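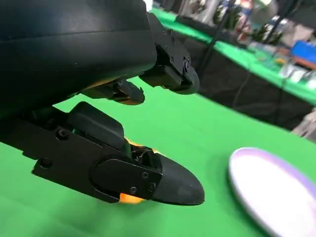

About Kenidgate

Posted in October by Farzana Usmani

Kenidgate helps small manufacturers, labs and training schools plan and pay for their first robots. We do not build robots and we do not sell them. Clients hire us to work out what they need, what it will cost over its working life, and what to ask the vendor before anyone signs.

The company was started by Yasir Bangash, who spent years in purchasing at a packaging plant in Plestton. He had watched the plant buy an arm that suited the job and then run out of money for the hand, the stand, the guarding and the training. The arm sat in its crate through two budget cycles. Farzana Usmani joined a year later from the finance side and still writes most of our cost sheets.

What we do

Most projects begin with a site visit. We look at the task, the parts, the floor space and the power supply, and we talk to the people who do the work now. After that we write a plan with a budget attached. A typical plan covers the robot, the gripper or hand, mounts, work tables, software licenses, spare parts, installation and staff time. Staff time is the line most often left out — it is also the one that causes the most trouble later.

Hands get a section to themselves. A hand with several jointed fingers can handle a wider mix of objects than a simple two-jaw gripper, but it has more joints and screws to maintain and it usually costs more to repair. If a client only moves one size of carton, we tell them to buy the simple gripper. If the work involves plates, tools and other mixed items, we price both and set up a trial on a table before recommending either one.

How we charge

We charge a flat fee for a plan, agreed before the site visit. We take no commission from vendors. Plans are delivered within 30 days of the visit, and the prices in them are good for 60 days, after which we recheck the quotes at no charge. Clients who want us to manage the purchase itself can add that later under a separate agreement.

Recent work

To date we have finished 286 plans. Some of them recommended buying nothing that year. Ouellet, a family-owned parts shop, asked us to budget for two arms and ended up with one arm and a better conveyor. Ikham, a technical school, needed teaching equipment that could be bought in stages as grant money came in, so we split the list into 2 phases and put the safety equipment and tables in the first.

Working with us

Before a first call, it helps to have a short description of the task, a rough budget range and the date your fiscal year ends. Photos of the work area are useful too. If you already have a vendor quote, send it along, including the pages on service and warranty. We will tell you on the call whether a full plan is worth paying for.

Related
Leasing or Buying: What Changes in the Budget
Spare Parts to Order With a Robot Hand
Questions for the Vendor Before You Sign
Ikham: Equipment in Two Phases

Contact Kenidgate | Copyright Kenidgate, all rights reserved | Back to top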